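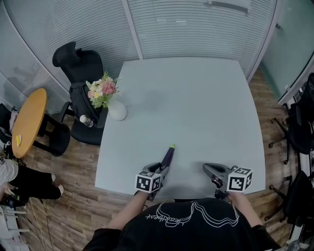

Morix Hand Grippers, two-piece set: four months in

Omora bought us the Morix grippers in January, and I have now spent more of my life holding them than I have holding my own phone. You squeeze the handle, the jaws close, and your motions get recorded so that a robot arm at the Zondberg warehouse can learn to pick things up. I used to pack orders. Now I show a machine how I would pack orders, which pays a little better and involves more vegetables.

The good first. The trigger is smooth and the jaws hold on to odd shapes much better than the Galli set we had before, which dropped anything rounder than a brick. Setup took me 4 minutes once I stopped reading the manual. After more than 2,000 pickups the squeeze feels the same as it did on day one.

Now the gripes. The shell is bulky, so you learn to look around it. My thumbs complained for the first two weeks. We are asked for 300 pickups a shift, and by 3 in the afternoon I have opinions about eggplants that I never wanted to have.
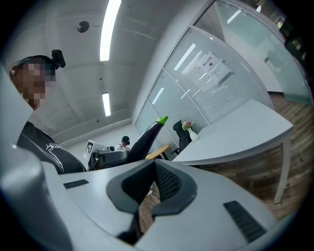
One coworker, reading a draft of this over my shoulder, said that the thumbs were the least of it and that I should mention the quiet. On the packing line people talked all day. With these you concentrate, and the chat waits for lunch. Fair enough - it's in.

The other change is that management now asks us how a job is done. Ten years of packing and it took a pair of plastic claws to get me into a planning meeting.
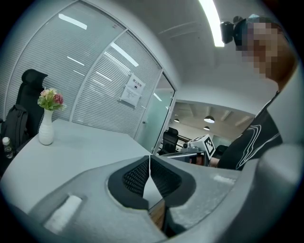 Would I take the old job back if they offered it?
Probably for a week, to see if my back remembers it. Then I'd want the grippers again, with a softer trigger and a longer break.

Four stars out of five. The fifth is for Morix to earn with a smaller shell.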